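Folks, a quick heads-up from the Dikska clothes-folding project. We've paused all our hand-held gripper sessions after a pivot screw backed out of a Rostance unit halfway through folding a sweater on Tuesday, January 28, 2025.
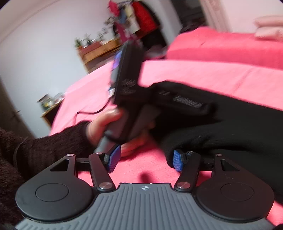 The finger went slack and pinched the operator's thumb (just a bruise, thank goodness!). I pulled the log that night, and the fault code had popped up at cycle 3458 with no alarm at all.

Rostance wants the other 50 grippers checked before anyone picks one up again.
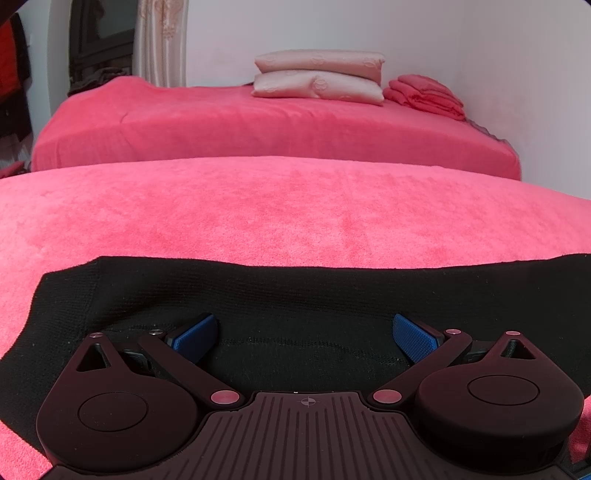

So I'll be going over every joint with a torque driver, and knitwear is on hold until March. If yours feels loose, please put it down and call me!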